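4.2 Grip stability on tape-wrapped test pieces

The trials in Section 4.1 used bare blocks with clean faces. In this section we compare the two finger sets on pieces that had been wrapped in clear tape and handled many times before testing. Wrapped pieces are harder for both the fingers and the wrist camera. The tape slides a little over the body underneath it, the wrinkles change the contact area from one grasp to the next, and the scratched surface returns glare that moves with the wrist.

Both finger sets were mounted on the same parallel gripper and driven by the same controller, Tukaron, with its default force ramp. The first set, called Otis in the rest of this paper, has stiff fingers with flat pads. The second set, Lundgren, has the same outer size but a softer backing behind each pad, so that the pad can tilt by a small amount when it meets an uneven side. No change was made to the camera mount, the lens focus or the lighting between sets. The order of the sets was shuffled by the logging script to keep pad wear from favoring one of them.

A total of 927 grasps were started. Of these, 873 passed the log check and are used below. The rest were dropped before any scoring was done, in most cases for a missing wrist frame or a time stamp mismatch between the camera and the controller. Each grasp was made from above, with the piece held near one end and the long axis pointing away from the palm. The hold phase lasted 400 ms, after which the arm ran a short lateral shake and returned to the start pose.

Figure 4. Wrist camera view of a wrapped piece held between the finger pads.

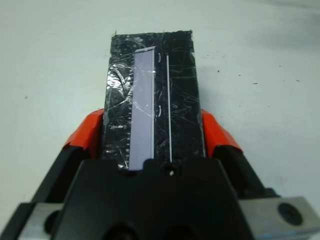

Slip was measured along the long axis of the piece and rotation was measured in the plane of the camera. We first tried to fit the outer outline of the piece in each wrist frame. The fit was poor along edges where the tape bunches up, and the error was often larger than the motion we wanted to measure. The final method tracks straight features that run lengthwise on the face and ignores the outline. Short scuff lines are rejected by a length threshold, and bright patches are masked before the line fit. A second fit is then run on the masked image only, using the first result as a starting guess. Frames where the two fits disagreed were checked by hand by one author (Illés), who was not told which finger set was in use.

Otis gave the lower slip during the hold phase. The stiff fingers settled early, and the measured position changed little between the end of the force ramp and the start of the shake. Lundgren showed a slow drift in the same period, which we attribute to the backing material relaxing under load. During the shake the order was reversed. The soft backing kept both pads in contact when the piece rocked, while the stiff pads tended to lose part of their contact on the side with the heavier wrinkles - this showed up as a sudden rotation step in the log.

The rotation steps were not spread evenly over the trials. They were grouped in runs where the tape had already shifted in an earlier grasp. After 13 such runs had been found, the pieces were wrapped again and the affected conditions were repeated. The repeated runs kept the same ranking of the two sets, with smaller steps overall. We report only the repeated runs for these conditions.

A higher closing force reduced slip for Otis but had little effect on rotation. For Lundgren, a higher force mostly pushed the backing to the end of its travel, at which point the two sets behaved alike. We therefore kept the lower force setting for the remaining experiments. The controller offers a slip reflex that raises the force when motion is detected at the fingers. It was turned off here, as it would have hidden the difference between the pads.

Two limits should be noted. All grasps were made on a flat white surface, and the masking step was tuned for it. A darker or patterned background would need new thresholds. The method also depends on at least one long straight feature being visible in front of the palm. Pieces without such a feature could not be tracked at all, and they are handled with the marker-based method in Section 4.3.

Related items
Magnusson, S. Pad wear in parallel grippers under repeated loading
Illés, Z. Line tracking on scratched and reflective surfaces
Zaden wrist mount: drawings and assembly notes
Tukaron controller: force ramp settings, revised August 2024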